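Lists > Letbridge Relay > Archive > Thread

Threads Authors Search Subscribe Help

Last updated: 2021-07-18

Subject: Re: Fundraising page, gift matching and the October relay
From: Leszek Krajewska

Replies are inline. I have trimmed the quoted text to the three points that need a decision.

> The page total says 2,508 but the bank says less. Which figure
> do we put in the newsletter? I would rather not print one number
> now and a lower one in October.

Print the page total and label it "pledged". The page adds a gift when the donor presses the button. The bank shows it when the payout clears, less the card fee. Both figures are correct and they measure different things. If the newsletter has room, give both on one line, pledged first.

Do not add the cash from the Camham bucket day to the page by hand. Last year we did this and then banked the same cash under a separate reference, and it took until spring to sort out. Cash goes on the paper sheet with two signatures, and the sheet goes in the envelope with the paying-in slip.

> Hevley have said they will match gifts but their form asks for a
> list of donors. Can we give them that?

No names. Their form accepts a list of amounts and dates, and the page will export exactly that if you clear the "name" and "message" boxes before you press Export. Check the file before you send it. The message column has carried people's full names in the past, and in some cases the name of the relative they were giving for.

The match covers gifts from individuals only. Team entry fees are not gifts and must come off the list. Last time there were 39 lines on the export and two of them were entry fees – easy to miss, as they sit in date order with everything else.

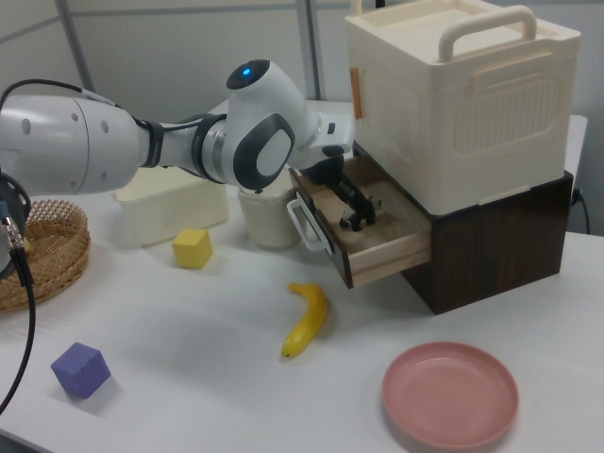
Relay, October

> Is the route settled? People are asking how far each leg is.

The route is settled except for the Mai crossing. Total distance is 40 miles, in legs of unequal length. The long leg is the one out of Camham, on the old rail bed, flat the whole way. The short one is the climb after the reservoir. Captains should give that to whoever wants it and not to whoever is last on the sheet.

Points for captains:

- One entry form per team, sent by the captain. Forms from single runners get returned.
- Each runner needs an emergency contact who is not also running.
- Support cars stay off the rail bed. Park at the road ends.
- No collecting on private land. The Letbridge permit covers the square and the station approach, nothing else.

If the Mai crossing is closed we use the road bridge. This adds to the fourth leg and takes nothing off the others. I will send the revised sheet to captains only, then post it here once they have had a chance to object.
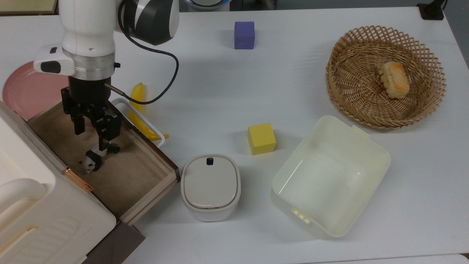
Start time is unchanged. Teams that expect to be slow can ask for the early start, and they should ask now, because the marshals at the first two changeovers have to be in place before those runners arrive. A team on the early start is still timed, and its result counts.

One correction to my last message. I wrote that sponsor forms could be handed in at the finish. They can't – there is no one at the finish with a cash box. Bring them to the desk at the start, or post them afterward to the usual address with a check made out to the relay and not to me.

Captains who have not had a number from me by the end of the month should reply off list.

Leszek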